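공동체와 추모 의례 (교양 선택)
4주차 강의 노트: 작은 마을은 어떻게 죽은 이를 기억하는가

지난주에 시간이 모자라서 못 한 얘기부터 할게요. 국가 추모식과 마을 추모식의 차이를 물어본 분이 있었는데, 제가 그때 "규모 차이죠" 하고 넘어갔거든요. 집에 가면서 계속 마음에 걸렸습니다. 규모만으로는 설명이 안 되는 게 꽤 많아요. 그래서 오늘은 제가 예전에 현지 조사를 했던 루덴(Ruden)이라는 마을 얘기를 길게 해 보려고 합니다.

루덴은 제가 갔을 때 주민이 431명이었어요. 마을 한가운데에 교회가 있고, 그 옆 경사면이 묘지입니다. 묘지 입구에 낮은 돌기둥이 하나 서 있는데 여기에 전쟁에서 돌아오지 못한 사람들의 이름이 새겨져 있고요. 해마다 4월이면 아침 10시에 그 앞에 모입니다. 행사 이름도 따로 없어요. 그냥 "돌에 간다"고 합니다. (저는 이 표현이 참 좋아서 논문 제목에 쓰려다가 지도교수님께 혼났습니다!)

1. 순서

추모식은 한 시간이 채 안 걸립니다. 종을 치고, 짧은 기도를 하고, 이름을 읽고, 초청 연사가 말을 하고, 노래 한 곡 부르고 내려와서 수프를 먹어요. 제가 참석한 해에는 레흐 지우코프스키(Lech Ziółkowski) 씨가 연사였습니다. 해군에서 오래 일한 분인데 전투 얘기는 거의 안 하고 배 안에서 편지를 나눠 주던 얘기를 했어요. 받을 사람이 없어진 편지를 어떻게 돌려보냈는지, 봉투에 뭐라고 적었는지. 20분 가까이 그 얘기만 했는데 다들 꼼짝을 안 하더라고요.

여기서 필기해 둘 개념은 '낭독의 순서'입니다. 이름을 계급순으로 읽느냐, 가나다순으로 읽느냐, 죽은 날짜순으로 읽느냐에 따라 의례의 성격이 달라집니다. 루덴은 특이하게도 집이 있던 순서로 읽어요. 윗길 끝 집부터 시작해서 아랫길로 내려오는 거죠. 그러니까 듣는 사람은 머릿속으로 마을을 한 바퀴 걷게 됩니다. 지금은 없어진 집도 많은데 이름을 읽을 때만은 그 집들이 순서 안에 그대로 있어요.

2. 누가 읽는가

카르티니 시레가르(Kartini Siregar)의 글을 읽어 온 분들은 '대리 낭독자'라는 말이 기억나실 거예요. 유족이 더 이상 마을에 살지 않을 때 다른 사람이 그 이름을 맡아 읽는 경우를 말합니다. 시레가르는 이걸 빚의 승계로 보는데, 저는 반만 동의해요. 루덴에서 만난 대리 낭독자들은 빚이라는 느낌보다는 이웃집 우편물 받아 주는 느낌에 가깝게 말했거든요. 물론 제가 만난 사람이 많지 않으니 이걸로 반박했다고 우길 생각은 없습니다.

반대로 이웃 마을 가카르(Gakar)에서는 대리 낭독을 아예 하지 않습니다. 유족이 없으면 이름 자리에서 잠깐 침묵하고 넘어가요. 처음 들었을 때는 좀 야박하다고 생각했는데, 실제로 가서 들어 보면 그 침묵이 꽤 깁니다. 어느 쪽이 더 강한 기억의 방식일까요? 토론 시간에 다시 얘기합시다.

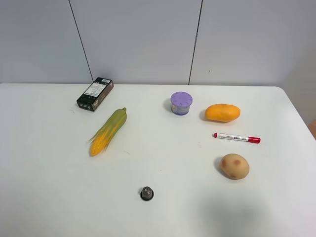 흰 탁자 위의 물건들. 왼쪽 뒤편 작은 상자에 바코드가 찍힌 흰 라벨이 있다.

3. 돌에 없는 이름

이제 좀 어려운 얘기입니다. 파라 나이르(Farah Nair)가 이 지역 교구 기록을 정리하면서 확인한 전사자와 실종자가 모두 302명인데, 여러 마을의 추모비에 새겨진 이름을 다 합쳐도 그 수가 안 나옵니다. 빠진 이유는 제각각이에요. 이사를 가서 다른 마을 사람으로 친 경우도 있고, 탈영 의심을 받은 경우도 있고, 종파가 달라서 교회 묘지에 이름을 올리지 못한 경우도 있습니다. 그냥 석공이 빠뜨린 경우도 있고요. (이게 의외로 제일 오래 싸움이 납니다.)

루덴에서도 이 문제로 한참 시끄러웠다고 해요. 돌을 새로 세우자는 쪽과 손대지 말자는 쪽이 갈렸고, 지금은 돌은 그대로 두고 낭독할 때만 빠진 이름을 넣어 읽습니다. 그래서 돌에 적힌 명단과 귀로 듣는 명단이 달라요. 저는 이 어긋남이 이번 주 내용에서 제일 중요하다고 봅니다. 돌은 한번 새기면 고치기 어렵지만 낭독은 해마다 다시 하니까 그때마다 고칠 기회가 생기잖아요. 나이르는 이걸 '열린 명단'이라고 부르는데, 시험에는 이 용어로 쓰셔도 되고 풀어서 쓰셔도 됩니다.

그런데 열린 명단에도 약점이 있어요. 낭독하는 사람이 바뀌면 이름이 조용히 다시 빠질 수도 있거든요. 루덴에서는 낭독용 공책을 교회 서랍에 보관하는데, 제가 봤을 때는 연필로 고친 자국이 여러 군데 있었습니다. 누가 언제 고쳤는지는 안 적혀 있었고요. 이런 자료를 만나면 사진부터 찍지 말고 꼭 먼저 허락을 구하세요. 저는 처음에 그걸 못 해서 수프 먹는 자리에서 꽤 어색했습니다...

다음 주까지 읽어 올 것

하피즈 파티나사라니(Hafiz Pattinasarany), 「묘지 옆의 연설」. 전체를 다 읽을 필요는 없고 연사 선정 과정을 다룬 2장만 읽으세요. 성직자가 연사일 때와 퇴역 군인이 연사일 때를 비교하는 부분이 핵심입니다. 둘 다인 사람이 나오는 사례도 있는데 거기가 재미있어요!

셀바라지 시리와르데나(Selvaraj Siriwardena)의 서평은 선택입니다. 파티나사라니를 상당히 세게 비판하니까 2장을 읽고 나서 보시는 게 좋겠습니다. 순서를 바꾸면 본문이 좀 억울하게 읽혀요.

짧은 과제

본인이 사는 동네나 고향에서 추모비, 위령탑, 기념 식수 같은 것을 하나 골라 700자로 써 오세요. 누구의 이름이 있는지, 어떤 순서로 적혀 있는지, 그 앞에서 지금도 모임이 열리는지를 꼭 넣어 주시고요. 모임이 없어졌다면 마지막 모임을 기억하는 분을 찾아가 보는 것도 좋습니다. 못 찾았으면 못 찾았다고 쓰면 돼요. 감점 없습니다.

토론 질문은 두 개만 미리 드릴게요. 가카르의 침묵과 루덴의 대리 낭독 중 어느 쪽이 유족 없는 이름을 더 오래 붙들까요? 그리고 귀로 듣는 명단이 돌과 다를 때, 방문객에게는 그 사실을 알려야 할까요?

과제는 수업 시작 전에 앞자리 바구니에 넣어 주세요.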